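Najjar Craft Rooms
Housekeeping and fire check, first floor
Month: June
Checked by: Samira Boutros
Read and signed by: Georges Chamoun

How to read this sheet: OK means no action. ACTION means somebody must do something, and the name is written in the comment. N/A means we do not have this thing on our floor.

1. Escape routes

1.1 Main stairs free from boxes and bicycles: ACTION
Two boxes of Brula clay were standing on the landing when I arrived at 8.15. I moved them to the store. Please ask the driver to bring deliveries up to the store and not to leave them at the top of the stairs. Qusai Sabbagh will telephone the supplier.

1.2 Back door opens with one push: OK
It was stiff last time. The hinge has been oiled and it is much better.

1.3 Exit signs lit: OK

1.4 Corridor width at least 1,000 mm everywhere: ACTION
By the coat hooks it is less when all the coats are hanging. I suggest to move the lower row of hooks to the inside of the drawing room.

2. Fire equipment

2.1 Extinguishers in place, pin and seal present: OK

2.2 Service label in date: OK
The label by the kiln room is becoming difficult to read. I copied the month into the log book.

2.3 Fire blanket in kitchen: OK

2.4 Alarm test heard in all rooms: ACTION
Pramila Saxena was in the kiln room with the extractor on and she heard it only weakly. We should repeat the test with both doors closed and write down the result.

3. Electrical

3.1 Plugs and leads without damage: ACTION
The lead of the Hilitz glue pot has a crack close to the plug. I have put it in the cupboard with a red label. Do not use it, also not for five minutes.

3.2 No extension lead plugged into another extension lead: OK
Much better than in the spring, thank you to everybody.

3.3 Kettle and microwave clean and on their own sockets: OK

4. Kiln room

4.1 Clear space of 500 mm on all sides of the kiln: OK

4.2 Gloves and face shield on the hook: ACTION
One glove is missing, the left one. Ohemaa Fiadzo will order a new pair.

4.3 Extractor working: OK
It makes a small rattle at the start and then it is quiet.

5. Work tables and small materials

5.1 Table tops smooth, without splinters: OK
I passed my hand over every edge. The long table was sanded after my last comment.

5.2 Boards lie flat and do not hang over where people walk: OK

5.3 Sponges kept in a tray: OK

5.4 Knives counted back into the box: OK 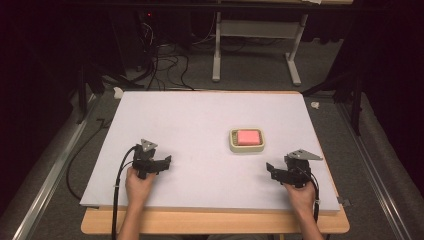 Items 5.2 and 5.3: white foam board on the table, pink sponge in its tray.

5.5 Solvents in the metal cupboard, lids closed: ACTION
A bottle of Devix thinner was on the window sill, with the lid on, but in full sun. It is now in the cupboard.

6. First aid

6.1 Box complete against the list inside the lid: ACTION
We have 3 eye wash bottles and one of them expires this month. The large box of plasters had 40 and it is nearly finished. Ohemaa will add both to her order.

6.2 Names of first aiders on the wall: OK
The telephone number of Pramila has changed, I corrected it with pen.

Comment from G. Chamoun: Agreed on all points. For 1.4 please measure again after the hooks are moved, and write the new width on this sheet.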